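Notebook, Thursday, written up in the canteen after the visitors had gone

Open day done, and I am going to get this down while it is still fresh, as last time I left it over the weekend and ended up with a page of arrows I couldn't read. Anyone who was on the floor today, please add your own bits underneath, especially if you remember something differently from me.

We had the Clenier people in from ten o'clock and the party from Drostdale after lunch. Both lots were lovely and asked far more questions than I had planned for, so the timings on the whiteboard were out of the window by half past ten. The Clenier group do a lot of catering returns and wanted to talk about trays and very little else, which suited me well enough, trays being what we had laid on. The Drostdale visitors are more on the parcels side and I think they would have liked to see some boxes handled. I said we'd have them back for that and I meant it, so somebody hold me to it.

Sumaiya Gazi did the talking for the morning and I stood at the controls, and then we swapped after lunch so that she could have a rest from shouting over the compressor. She has a very nice way of starting with the cell stopped and letting people have a good look before anything moves. I tend to press go and explain afterwards. Having watched her do it I am going to copy her, as her group asked much better questions than mine did.

The demo itself was the tray job, which we call Baso on the job sheets (the old name is still on the cupboard door, I know, I know). Two grippers working over the rack, big tray on the shelf with the small one nested in it, and the task is to take the small one out without dragging the big one along. It sounds like nothing at all when you say it out loud! One gentleman from Clenier said as much, very politely, and then he had a go at it himself with a pair of barbecue tongs that Sumaiya had brought in for exactly this purpose, and he was a good deal more interested after that.

What we tried to get across is that the trouble is nearly all in the approach. The fingers have to come down at the rim with enough room either side, and the rims on these two trays are quite different to deal with. The outer has sloping sides that flare out to a rounded lip, the inner has a raised rolled rim, and what is a good grip on one is a poor grip on the other. On top of that both of them shine, and so does the bar at the front of the shelf, so the vision side of things has a fair bit to put up with under our lights.
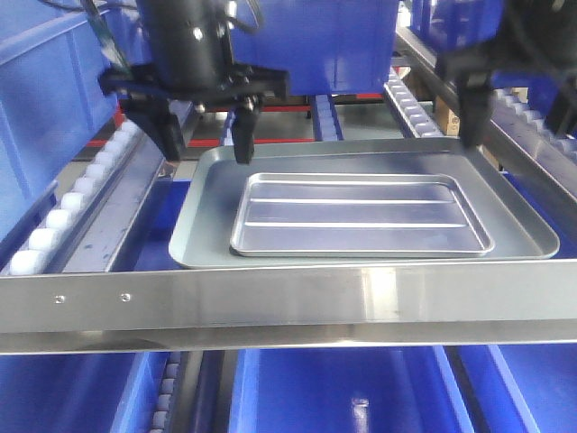
Baso demo, left gripper with its fingers spread at the back edge of the large tray, small tray nested inside.

We ran 20 picks in the morning session by the counter on the pendant, and 2 of those were misses. Both misses went the same way. The finger came down a touch too far back, closed on the outer rim, and lifted the whole lot together, small tray riding along inside the big one as happy as you like. The second time it happened the visitors cheered, which I thought was kind of them. I put the trays back by hand with the cell locked off and we carried on.

My own feeling is that it comes down to where the small tray is sitting. When it is left of centre there is a wider margin of bare base on the right-hand side, and I should like to know whether going in from that side would give us an easier time of it. Sumaiya thinks the margin makes no odds and that our height offset is simply a bit off. She may well be right, she usually is about offsets, but I would like to try both before we change any settings. Please don't touch the offset until then.

I did not write down the misses in the afternoon, as I was the one talking, and the counter had been reset over lunch. I'm sorry about that. If anyone kept a tally, pop it in here.

Questions from visitors that I couldn't answer properly and promised to look into:

Whether the fingers mark the trays over time. I said I hadn't noticed any marking, but I hadn't been looking for it either. Will check a few under the bench lamp.

How long a set of fingers lasts. Our log says the present pair were swapped in at 4000 cycles on the old ones, but that was done in January as a precaution and they weren't worn out, so it isn't much of an answer.

Whether the same rack would do for the Thongsuk trays. A very good question from the lady at the back. I believe those are deeper, and I'd want one in my hands before I said yes or no. Sumaiya is going to ring and ask for a sample.

Jobs arising: return the barbecue tongs, find the second visitor headset (it was last seen by the kettle), order more of the good biscuits, and move the viewing rope back a step so that people at the far end can see past the tall ones at the front.

Trays are put away and the cell is locked off. Key is in the usual drawer.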